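The Siren Has Cried Wolf and I Have Gone Back to Bed

Opinion

38 comments | 1508 shares

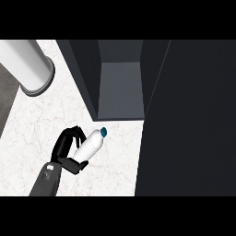 Fourteen letters and no information

My phone has a sound it makes only for weather. It is the sound of a goose being fed into a fax machine, and last September I heard it so often that I began to sleep through it. The message underneath was always the same: SEVERE CONDITIONS. TAKE PRECAUTIONS. I live on a hill in Braveck. The conditions at the bottom of the hill and the conditions at my house are different conditions, and the precautions are different too, but the goose makes no distinction.

I am in favor of warnings. I want that on the record before the letters start. When the creek came over Oksanen Road the fall before last, the county alert went out a good two hours ahead of the water, and people moved their cars. Somebody in an office did that well. I moved my car and felt looked after.

What I object to is everything that has happened since, as the county, the utility, the school district and at least one grocery chain have all discovered they can reach into my pocket at 3 a.m.

A brief history of one wet night

At 9:40 p.m. the county told me to expect heavy rain. Fine. At 10:15 the power company told me to expect heavy rain and wished me a safe evening. At 11 the school district said it was monitoring the heavy rain. At 1:20 a.m. an app called Trokix, which I installed to find out when to mow, announced that a significant event was developing in my area. I got up and looked out of the window. The significant event was heavy rain.

At 3:05 the goose went off. Take precautions. I stood in the kitchen in my socks and tried to think of one. I checked that the stove was off. I brought in a chair from the porch. Then I ate some cereal and went back to bed, having done my bit for public safety.

The alert that mattered came at 4:30. It said the Plolarard bridge was closed, and my neighbor, who drives to work at five, never saw it. She had turned her phone off after the grocery chain told her that its storm hours might vary. She sat on the wrong side of the river until it was light, and she has been telling the story ever since with increasing amounts of river in it.

What I would like instead

Say where. "The county" is 600 square miles of hill, swamp, parking lot and cow. If the low end of Oksanen Road is going to flood, say the low end of Oksanen Road, and let the rest of us roll over.

Say what to do. "Take precautions" is what you say when you have run out of ideas but still have the microphone. "Move your car uphill before midnight" is a sentence a tired person can obey. So is "Don't use the bridge." I would accept "Bring in the chair."

Say it once, and then say when it's over. I have received a great many notices that danger was approaching and hardly any that it had left. By my phone's reckoning I have been in a developing situation for most of a year.

And let one outfit hold the goose. The others can send email, where I will ignore them in the traditional way.

I know the argument on the other side. No official was ever dragged before a hearing for warning too many people, and I would probably send the extra message too if it were my name on the door. Forecasts are uncertain, creeks are worse, and the person with the button has about a minute to choose. I have sympathy for that person. I also suspect that person has turned off the alerts from the grocery chain.

The county is taking public comment on its emergency messaging plan through the end of the month. The draft is long, and the word "precautions" turns up early and stays late. I have sent in my remarks, and got an automatic reply thanking me for my patience during this weather event. It was sunny out. I went and checked.

Share this | Save | 38 comments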